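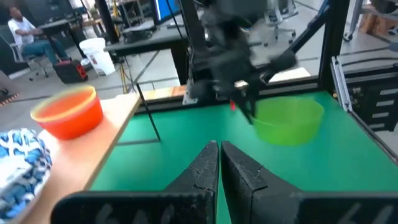 Green table with the lime-green bowl

Minutes of the Plekemo Residents' Meeting, March

The meeting was opened at 7 p.m. in the downstairs room on Kelturton Road. The chair was Mpho Sibiya. The minutes of the last meeting were read and accepted with one correction: the name of the street in item 4 must be Masley Lane, not Masley Road.

1. Parking on Masley Lane
The city has answered our letter. They will paint new lines on the north side only. The meeting was of the opinion that the south side is the more dangerous one, as the delivery trucks stop there in the morning. A second letter will be sent, with a drawing attached.

2. Water meters
The company Plattner has read 92 meters. For the remaining households a new visit is planned, and a paper will be put in each mailbox before. Residents who will be away are asked to leave the key with a neighbor. It was asked if the reading can be made by telephone. Plattner does not accept this for the old type of meter.

3. Summer street dinner
The dinner will be held again at the lower end of Masley Lane. The budget is 200 dollars, the same as last year. Every household brings one dish and writes on a card what is in it, also nuts and milk. Bowls and plates can be taken from the cupboard and must be returned clean.
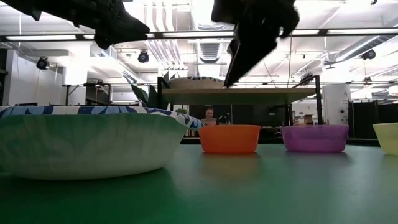

Mpho Sibiya remarked that the dinner started too late last year and the small children were already tired when the food came, so she would prefer to begin at 5 p.m. This was agreed. The music stays until 9 p.m.

4. Hedge by the bus stop
The hedge covers the sign again. Two residents offered to cut it before the birds begin nesting. The ladder is to be borrowed from the school.

5. Other matters
The yearly fee stays at 20 dollars. A lost gray glove from the last meeting is still waiting for the owner. The lamp at the back entrance does not work and will be reported.

The meeting was closed at 8:40 p.m. The date of the next meeting will be hung on the board by the mailboxes.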